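Bench & Arm Forum > End effectors > Parallel jaw tips: rigid wedge vs. compliant, plate rack task

vcordeiro
2020-09-16
Comparing two tip sets for the Zekilia gripper on the same arm. Set A is the rigid wedge, set B is the compliant one from Atier. Task is plates to and from a rack, plus one small object. 50 attempts per set. Set A dropped 6, set B dropped 2. Wrist camera view with the jaws closed:

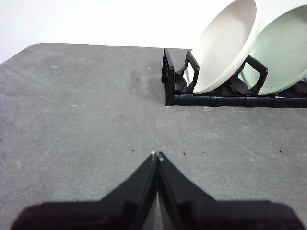
Jaw zero is the first thing I check after a tip swap, before any grasping. The controller reports closed on motor current, and that threshold was tuned for a different finger. I now verify it by eye in the wrist stream. With the small light pads touching at the tips and only a thin sliver of gray left near the base, I accept the zero. If the sliver runs all the way up, I redo the homing.

a_guerreiro
Four drops either way out of 50 is not much of a result. Did you randomize the order, or run all of A and then all of B?

vcordeiro
All of A, then all of B. Swapping takes too long to interleave.

a_guerreiro
Then you may be measuring your own practice. I would run A again at the end.

moreira_d
Agree on the rerun. I disagree that the count is useless, though. Log where each drop happens. In August we had a set that looked fine on totals, and every failure was at the rack, on release. Can you post the wrist view with the jaws open? 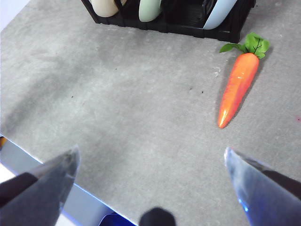

Does the wrist camera need recalibrating after a tip change? Only if the camera bracket was loosened; otherwise update the tool center point for the new finger length and leave the extrinsics alone.

cfonseca
That matches what I do on controller firmware 2103. Older builds reset the tool offset on power cycle, so write it down.

a_guerreiro
I would still check the extrinsics. Brackets creep.

vcordeiro
Checked, no change I could measure. Fixed camera, same setup: 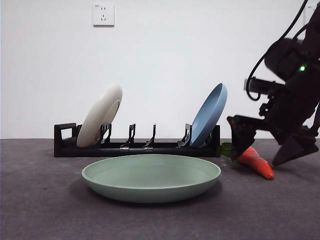
Approach clearance is where the two sets differ most for me. Rigid tips need a wider opening because they don't forgive lateral error. The carrot is the easy case: it lies diagonally between the spread fingers, and there is nothing tall on its right. Its leafy end is next to the rack and the blue plate, so the left finger has far less room. I limit the opening there and approach slower.

moreira_d
Rotate the wrist so the jaws close across the carrot's short axis. You get some clearance back from the rack too.

cfonseca
Depends on your cable. Mine limits wrist rotation before the rack does.

vcordeiro
Will try the rotation with set A first, then do the rerun. Drop locations will be in the log this time.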